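Tidying a desk, 137 times over, for science

VOSTHAM — The most closely studied act of tidying in the region takes place on a white tabletop, under not very much light, and it is carried out by a grown adult who has agreed to give up the use of ten perfectly good fingers. In their place are two black grippers, one to each hand. The reward is a robot that might one day put your pens away.

The work belongs to the Surasau group, which published its method in April and has been fielding polite questions about it ever since.
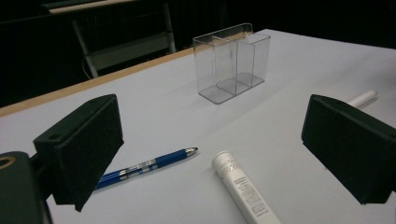
Small white things and a clear container, from the gripper's side and from the operator's

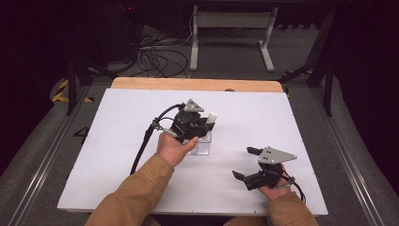
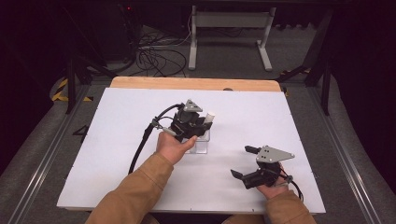 What they were after

Robots learn to handle objects largely by copying, and somebody has to supply the thing to be copied. The usual way is to have a person steer a robot arm from a distance, a process that Vidar Haugland, who leads the project, compares to buttering toast with a fishing rod. It works. It is also slow, and it ties up an expensive arm that other people in the building would like to use.

The Surasau approach leaves the arm out until the end. A person holds the grippers directly and does the job, while cameras record it from the grippers and from the operator's head. A learning program then gets both views and is asked to work out what a robot should do in the same spot.

None of that is new, and Haugland is quick to say so. Hand-held grippers have been going around research labs for a while. What his group wanted to know was narrower and a bit nosier: does it matter what the idle hand is doing?

The idle hand

Pick up a pen with your right hand and drop it in a box. Your left hand, unless you are very disciplined, did something too. It drifted over, or it hovered near the box in case the box had ideas of its own. Most recordings keep all of this, and the robot dutifully learns it. The group's early test robot had a habit of waving its spare arm over the table like a man looking for his glasses.

"We had taught it to fidget," said Liv Forsberg, who ran the recording sessions. "It fidgeted very well. It fidgeted better than it picked things up."

So Forsberg recorded the same chore two ways. In one set of sessions, operators were told to work naturally. In the other, they were told to hold the unused gripper open and out to the side until they needed it, and to leave it there even when it felt silly. It feels silly for most of the first hour, according to those who have done it, and after that it mostly feels like shoulder pain.

The chore was putting small objects into a clear container, chosen because it is dull and because transparent plastic is hard for a camera to make sense of. Each set ended up with 137 usable recordings. The number has no meaning. It is how many survived from the smaller pile once the bad ones were thrown out, and the larger pile was trimmed to match.

What happened

Each trained program was given 100 tries on a two-armed robot. The one raised on natural movement finished the job 40 times. The one raised on the quiet hand finished it 71 times, and it also stopped looking for its glasses.

That is a bigger gap than the group expected, and Ebbe Sundqvist, who handled the training runs, spent most of a month trying to make it go away. He swapped operators. He reran the whole thing with the files in a different order. He checked whether the quiet sessions had simply been recorded on better days by people who had slept. The gap shrank a little and then refused to shrink any further.

His best guess is that the drifting hand kept wandering into the other gripper's view at the moment of release, when the program most needed to see the container. He calls this a guess several times in the paper, and twice more on the phone.

What it doesn't show

One chore on one table is a thin basis for advice, and the paper says as much. A quiet hand makes sense when a job needs one hand at a time. It makes rather less sense for opening a jar. Borghild Myklebust, who works on similar problems at Plundwood and was not involved, said she found the result believable and a little annoying.

"We have 2 years of recordings with everybody's hands all over the place," she said. "I would have liked to read this paper 2 years ago."

She would also like to see it tried with people who have never held the grippers before. The Surasau operators are all old hands by now, and may be fidgeting in especially skilled ways.

There is a comfort question as well. Holding a gripper out to the side is tiring, and the quiet sessions had to be kept shorter. Ebbe Dalen — the project's other Ebbe, and the one with the longer arms — logged the most hours and has asked that the next round include a rest for the elbow. Forsberg says this is being looked at. Dalen says it has been looked at since the winter.

Next

The group plans to repeat the comparison with jobs that need both hands some of the time, starting with lids. A second set of sessions is being arranged with a partner lab at Lie, where the tables are a different height and the operators have been promised nothing.

The recordings will be shared once they have been checked, a chore for which no robot has yet been trained. Sundqvist is doing it in the evenings.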